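Print this page
E-mail this page

Gripper jaw choice and wrist camera setup for handling small keys with two arms

Posted by soylu_bench

I have a two-arm cell and I'm trying to settle on a jaw shape before I order spares. The arms sit on one linear rail at the near edge of the table and face each other across it. Both carry parallel grippers with angled, roughly triangular fingers. The work is small metal parts, mainly keys and a padlock, passed from one gripper to the other and then presented to the lock.

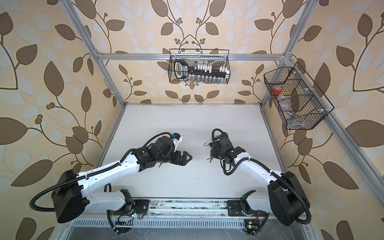
Cell from above, both arms on the rail, keys at the right-hand gripper.

The arms run from a single controller, a Flalleck, with one motion queue per arm. Each gripper reports finger position and motor current. There is no force sensor at the wrist and none in the fingers. Images come from one overhead view and one camera per wrist.

I logged 804 handover attempts with the stock fingers over the last part of May. Of those, 700 ended with the key in the receiving gripper and still there after a two-second hold. The rest failed, and the failures are not spread evenly. Most of them come when the key is gripped by the flat of the bow. The giving arm opens, the key rotates about the contact point, and the receiving arm either loses it or keeps it at an angle too far off to present to the lock.

What I have tried so far:

Closing speed reduced to half. Fewer keys knocked out at first contact, no change in rotation.

Higher closing current. Slightly better hold, but the finger tips spread under load and the contact moves back toward the palm.

Gornwood soft pads glued on the inside faces. Better on rotation, worse on release. The key tends to stay with whichever pad has the larger contact patch, and that is not always the receiving one.

I have two questions. First, would a narrower flat jaw do better than the angled one for this, or am I better off cutting a groove in the existing fingers? Second, is the wrist camera of any use at the moment of handover? In my setup the fingers of the other arm fill most of the view by then, and I have been switching to the overhead camera for the last part of the approach. The overhead view is stable but the key is only a few pixels wide in it.

I would prefer not to change the arms or the controller.

Posted by railmount

Taking the jaw question first. A flat narrow jaw will make rotation worse if you leave everything else alone. Rotation of a thin plate between two parallel faces is resisted by friction torque, and that depends on how far the contact patch extends from its center. A narrow jaw has a small patch. The angled fingers you have are wide at the base and narrow at the tip, so you get good resistance if the key sits deep and very little if it sits at the tip. In a handover both grippers need room, so both tend to use the tip, where the angled finger is at its weakest.

I would cut the groove. Run it along the length of the finger, on one finger only, shallow enough that the opposite flat finger still presses on the key. Hold the blade of the key in the groove on the receiving side and leave the giving side flat. That gives you one gripper that controls angle and one that lets go easily. If both are grooved you will get small misalignments between the two arms turned into side load, and with no wrist force sensor you will not see it until something slips or the controller faults.

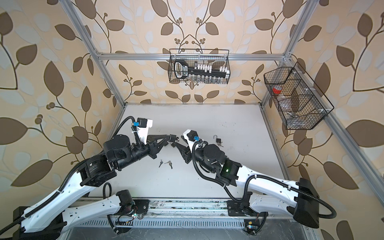

Then there is the order of operations, and I suspect this is costing you more than the jaw. With position and current only, the usual mistake is to open the giving gripper as soon as the receiving one reports closed. Reported closed means that the finger has stopped moving. It does not mean that the grip has reached full current. Add a wait on the current reading, not on a timer. On a similar pair of arms I waited until current had been above threshold for 12 consecutive samples, then opened the giving gripper slowly for the first part of its travel and at normal speed after that. Your sample rate may be different, so treat the number as a starting point.

You should also back the giving arm off along the finger direction. If it moves sideways at all while still touching, it will drag the key around.

On the pads: cut them down so the receiving side has the larger patch, or take them off the giving side altogether. A padded receiver and a bare giver is a reasonable combination even without the groove. Check the glue line now and then. When the pad creeps, the closed position changes and your width-based grasp check starts giving wrong answers.

As for the cameras, I would keep using the wrist view up to the point where the other fingers enter it, take the key angle from the last clear image, and run the remainder open loop. The overhead view is good for finding loose parts on the table and for deciding which key to pick. It is poor for angle on something that thin. If you can raise the exposure on the overhead camera without washing out the white tabletop, do that before you buy a longer lens. Bare metal on a white surface has weak contrast and most of your error is probably edge detection.

One caution on the statistics. Your hold test is two seconds with the arm still. Add a wrist turn to the test, a quarter turn each way, and run it again. I would expect some of the 700 to drop out, and those are the ones that will fail at the lock.

Posted by tmk_cells

Just buy the Ilier fingers. They are grooved already and bolt on. I have had a set on for months with no problems, although I only do pegs with them, not keys.

Posted by soylu_bench

Thanks. I milled a groove in one finger of the right-hand gripper on Sunday and took the pad off the left. With the current check added I have run 44 handovers, including the wrist turn, and lost three. All three were picked up by the bow with the blade pointing toward the palm, so that is now a regrasp case and I reject it from the last clear wrist image. Overhead exposure is still to do. I have not tried the Ilier fingers. The bolt pattern on mine is different and I would need an adapter plate, which adds length at the wrist.

Print this page
E-mail this page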